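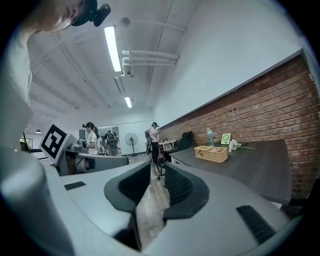
La longue pièce, côté mur de briques. Le panier en osier sur le bureau, bouteille à bouchon bleu derrière, petit ventilateur vert clair à droite.

Atelier Brumeritz, galerie du 14 juin 2025

Vite fait, entre deux cartons. Textes écrits d'une traite, pardon pour les fautes.

Le lieu d'abord. Briques rouges en bas, blanc au-dessus, plafond blanc avec poutres et conduites apparentes. Éclairage au tube fluorescent, lumière franche, un peu dure pour les photos mais très bien pour travailler. On garde. Velimir Ionescu voulait repeindre les briques, vote contre, affaire classée.

Le plateau : gris foncé. Long, c'est ce qu'on cherchait. On peut y poser un bouquet, le matériel, et encore un café. Les traces de colle partent à l'eau tiède et au savon noir, pas de grattoir svp.

Le panier : osier tressé, brun clair, rectangulaire, ouvert dessus, avec une séparation au milieu. Modèle Clilov dans notre liste. D'un côté les tiges courtes, de l'autre rubans et ficelle. Enfin, en théorie. Prévoir 30 cm libres devant pour travailler à l'aise.

Le ventilateur : petit, carré, grille ronde. Le Seol de la liste. Vitesse 2 et pas plus, sinon les papiers de soie s'envolent. En juin on ne s'en passe pas.
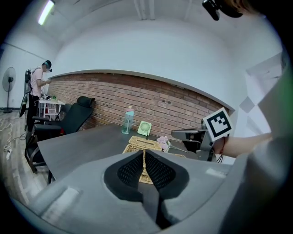
Fleurs artificielles rose pâle couchées à côté du panier, natte tressée dessous. Bouteille à bouchon rose et ventilateur vert menthe juste à côté.

Les fleurs, donc. Tiges fines, à manipuler par le bas. Je les aime bien posées comme ça, en vrac sur la table, presque dommage de les mettre en vase. Essai prévu dans le panier, à voir si la séparation gêne. La natte fait un joli fond, ça calme le rose.

Pour dépoussiérer : pinceau souple, ou sèche-cheveux à froid. Jamais l'éponge mouillée, ça décolore et les pétales se colent entre eux.

À venir dans la galerie : les étagères Menier (montées, pas encore remplies), les vases, et les 5 compositions terminées. Peut-être aussi le coin emballage si je le range un jour.

Questions sur les fleurs ou le panier, passez par le formulaire, je répond le soir. Les photos sont libres pour usage perso, merci de citer l'atelier. Pour les tirages, m'écrire avant fin juin.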